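4. Your first batch in the Jerkex 709

Now for the good part! You've washed the trays, found a spot for the dryer and read the safety page (please do read the safety page), so it's time to make some jerky. These steps are for beef, but mushrooms and firm tofu work beautifully too - see section 6 for those.

4.1 Before you start

Run the dryer empty for half an hour with a window open. A faint warm smell is normal on the first run. If it hasn't gone by the end, let the dryer cool and run it again.

CAUTION: The Jerkex draws 1,000 watts. Plug it straight into a wall socket, never into an extension lead shared with a kettle or toaster.

4.2 Slicing and soaking

1. Put the meat in the freezer for an hour. It firms up and slices far more neatly.
2. Trim off all the fat you can see.
3. Cut strips as thick as a pencil, across the grain for tender jerky or along it for a proper chew.
4. Cover with marinade and leave in the fridge overnight. The Brito pepper mix is a lovely one to begin with, and it goes just as well on the mushrooms.
5. Drain the strips and pat them dry with kitchen paper.

NOTE: Go easy on honey and sugar in your first marinade. Sticky strips cling to the mesh, and the trays take ages to scrub.

4.3 Loading and drying

1. Cook the strips in the oven first, following the times in the chart on page 12. Don't skip this with any kind of meat.
2. Lay them flat on the 4 trays with a finger's width between them.
3. Slide the trays in, close the door until it clicks and turn the dial to MEAT.
4. Swap the top and bottom trays halfway through.
5. Take out one strip, let it cool and bend it. It should crack a little but not snap. 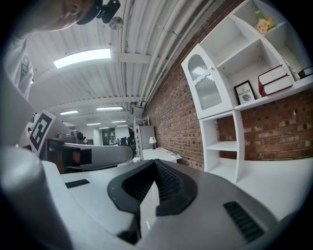
Luana Marinho, Candico, April

If the strip folds like cloth, give the batch another half hour and try again. Thick ends always lag behind - take the thin pieces out as they're done and leave the rest to catch up.

CAUTION: The trays stay hot after the fan stops. Use oven gloves.

4.4 If the display shows 201

The door isn't fully shut. Open it, wipe any crumbs off the seal and close it firmly. The timer picks up where it left off, so your batch is fine!

Fondulico trays look much the same but are slightly too wide for the runners. Please don't force them in.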